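Ink line bleeding on semi-sized xuan – size again or change the ink?
Forum: Brush, Ink and Paper > Materials and Technique
Thread started Jun 2, 2020
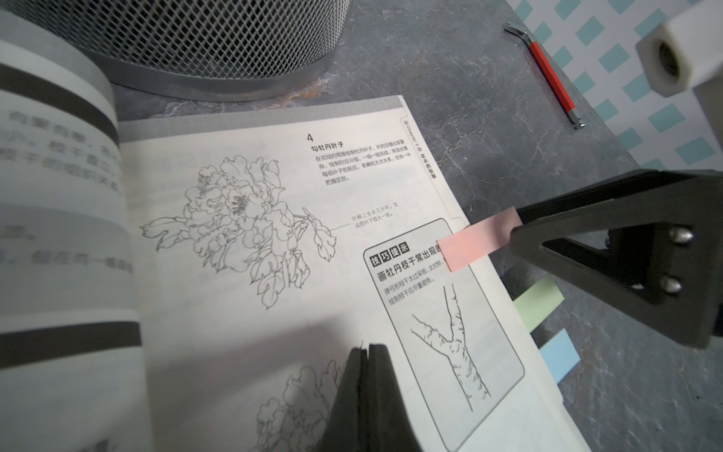
Original post

feltmat_north
I am working through the outline chapter of a flower painting manual, currently the peony leaves. The line work is meant to be done first and the colour washed in afterwards. My outlines hold on fully sized paper. On semi-sized xuan they feather as soon as the wash touches them, even after the ink has been left overnight.

Details:
Paper: semi-sized xuan, single ply, sold by Gisler in packs of 21 sheets.
Ink: bottled, Bernus, thinned 3 parts water to one of ink for the leaf veins, undiluted for the petals.
Brush: small wolf hair liner.
Wash: tube colour, fairly wet, applied with a soft goat hair brush.

The undiluted lines are worse than the thinned ones, which I did not expect. I can either brush a coat of alum and glue size over the finished outline, or change the ink. Which would you try first?

Reply 1

Peninah Simiyu
Change the ink. Many bottled inks are made for calligraphy practice and do not fix well enough to be washed over. The binder stays soluble and the carbon travels with the water. Undiluted ink puts more loose carbon on the surface, so your result is consistent with that.

Grind a stick, use it the same day, and let the drawing dry flat. If the line still moves, look at the paper.

Reply 2

quillback
I disagree with the above. Semi-sized xuan varies a great deal between batches and sizing weakens unevenly in damp storage. I have had sheets from one pack behave in two different ways. Test the paper before spending money on ink.

Draw a line of plain water with the liner on a blank corner. If the edges stay sharp until it dries, the size is sound. If the water spreads, no ink will save it.

Reply 3

Peninah Simiyu
The water test tells you whether a fresh line will spread. It says nothing about whether a dried line will lift under a wash. Those are separate faults and the original post describes the second.

Reply 4

quillback
"Feather" was the word used. Lifting gives a grey smear in the direction of the brush. Feathering spreads both ways from the line along the fibres. Which is it?

Reply 5

feltmat_north
Both, having looked again with a magnifier. The petal lines smear in the direction of the stroke. The leaf veins spread slightly on each side, mainly where the wash pooled.

Water test done on four corners of one sheet. Three stayed sharp, one spread.

Reply 6

Engelbert Holzer
Then you have two faults and both of the previous posters are partly right.

For the paper, a coat of size will even it out. My mix is animal glue soaked in cold water, warmed until it melts, then alum dissolved separately and stirred in once both are lukewarm. Keep it weak. Apply it with a wide soft brush in parallel strokes, no overlapping, and hang the sheet to dry. Too much alum makes the surface glitter and the paper turns brittle with age.

Size the blank sheet and draw on it afterwards. If you brush size over an outline made with that ink, you will drag the ink exactly as the wash does.

Reply 7

tern_and_reed
Does anyone have experience of the ready-made size from Drivetti? Item 364 in their paper list, I think. I would prefer not to keep a glue pot in a flat with no extractor.

Reply 8

Engelbert Holzer
I have used it. It is adequate for small sheets. It comes too strong and needs an equal amount of water. It also goes off after opening, so decant what you need and keep the rest cold.

Reply 9

quillback
I would still not size anything. The alum is acidic and the gain is small. Use a fully sized sheet for outline work and keep the semi-sized for looser painting. Most manuals of this type assume sized paper for the outline and wash method anyway. Does yours say?

Reply 10

feltmat_north
There is a materials page at the front. My reading of Chinese is slow, but it does list sized paper for the outlined flowers. I had skipped it.

I have enough fully sized paper to finish the leaves. I will run the ink comparison on the semi-sized offcuts, Bernus against a Zunik stick, same brush and same wash, left to dry for the same time.

Reply 11

Peninah Simiyu
Drain the goat hair brush on a cloth before each stroke as well. The pooling you mention is a third variable and you will want it out of the comparison.

Reply 12

feltmat_north
Noted. Test strips are drying now, and I will post the results under this thread.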